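Gostau grasp software, progress report
Prepared by Rosalie Strebel for Cundotby
30 October 2022

Work this period went into the perception module and the grasp planner. The slip detector is finished and merged. The replay tool is usable but slow, and Nana Agbenyega is rewriting the part that loads recordings.

The object set now has 62 household items, 14 of them added since the last report. Cyrill Hubmann relabeled the older recordings so that all items use the same contact labels.

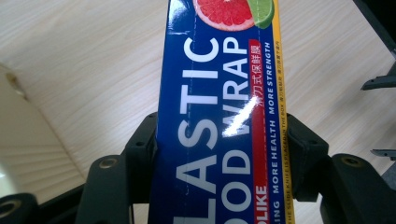
Pose estimation on printed packaging is still the weakest part of the perception module. The tracker relies on sharp edges in the print and loses them when light reflects off a coated surface. With the blue box of plastic wrap, glare falls right over the white lettering in the middle of the box, and parts of the letters wash out. Flurina Hauser has added a mask that drops overexposed pixels before matching. It passes the unit tests, but we have not yet run it on the full set.

The planner now accepts a grasp width from the label file. Four items still fail to load because their meshes are not closed. Zerrin Polat is repairing these by hand.

Planned through January:
Run the mask on all recordings and report pose error per item
Move the planner to the Lustov message format
Cut replay loading time to 24 seconds or less

Spending is within the approved budget. We ask for a decision on the second Fuchs workstation before the planner move begins.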